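4. Furnishing statements in condominium listings

4.1 What the listing says and what is sold

In the previous section we treated the price and the floor area, which are given in nearly all listings in the same way. The present section is about a less regular part of the listing, namely the statement about furniture. In the Tesby market a condominium can be offered empty, furnished, or in a state between these two, and for the last one there is no fixed name. Agents write "partly furnished", "some furniture stays", "furniture negotiable" or simply nothing. For the buyer the difference is important. A buyer who lives far away and wants to use the home only in December will often pay more for a home that can be used from the first evening, and a buyer who brings own furniture may even ask for a lower price, as the old furniture has to be carried away.

The listings were taken from the portal Humis, where the furnishing statement is a free text field and not a choice from a list. We read this field together with the main description. In 16 listings of the Kindwood building the two texts did not agree with each other. The most usual case was that the field was left at an old value from a previous rental period, while the main description was written new for the sale. We decided that the main description has priority, with one exception: when the main description doesn't mention furniture at all, the field is used.

This rule is simple, but it has a cost. Kazlauskienė, in her work on rental contracts in smaller coastal towns, argues that silence about furniture should be read as "empty". She had access to the signed contracts and could check it. We had only the listings, and in our view silence in a sale listing has a weaker meaning. A seller may keep silent because the question is still open, and because an open question is useful in the negotiation.

4.2 Coding of the statements

Each listing was read by two persons, the first author and Ojārs Sproģis, who did not see each other's codes until the end. The codes were "empty", "partly", "furnished" and "not known". After the first reading there was disagreement in 9 listings. In seven of them the reason was the kitchen. One coder took a home with built-in kitchen appliances as partly furnished, the other one took it as empty. We agreed later that everything fixed to the wall or the floor belongs to the home and doesn't count as furniture, and all listings were then read for a second time with this rule. The two remaining cases were solved by discussion.

Curtains, lamps and floor rugs were also a question. We left them out. It is true that they are sometimes named with care in the listing, and one agent describes the lamps in more words than the balcony, but they don't change how soon a person can move in. A bed changes it. For this reason we gave the bed a special place in the coding: a home was called "furnished" only if the text named at least a bed, a table and a place to sit, or used the word "furnished" without any limit. Mattresses and bed linen were noted separately, as some listings include the bed but say clearly that the mattress does not stay.

The coding was made from text only. Photographs in the listings were not used for it, even when they seemed to give the answer. A room can be photographed while the seller still lives there, and a bed that is made up with its sheet, as in Figure 1, says little about whether it is part of the sale. We consider this point again in the discussion of errors.

Figure 1. Bed with a blue bedsheet.

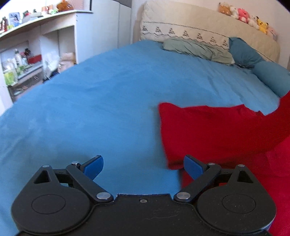

The category "partly" stayed the most difficult one. It contains homes where only one wardrobe is left and homes where only one chair is missing. We tried to divide it into a lower and an upper half, but the two coders agreed so rarely on the border that the division was given up. In the models of Section 5 the category is therefore used as one group, and the reader should keep in mind that it is wide.

4.3 Changes during the listing period

A listing is not a fixed document. On Humis the agent can change the text at any time, and the older version is not kept for the public. We saved all listings once at the start of the observation and again on July 26, 2025, and compared the two versions. Four listings had moved from "furnished" to "partly", and none had moved in the opposite direction. Two of the agents told us, when we asked by telephone, that the owner had taken some pieces to another home. The other agents gave no reason.

For the price models we use the first version – the one which the early visitors have read. It is possible that the final buyer has seen only the second version, and in this case our variable describes an offer that did not exist any more. With the present data we can't correct this. A regular saving of the listings would be needed, and the portal would have to permit it.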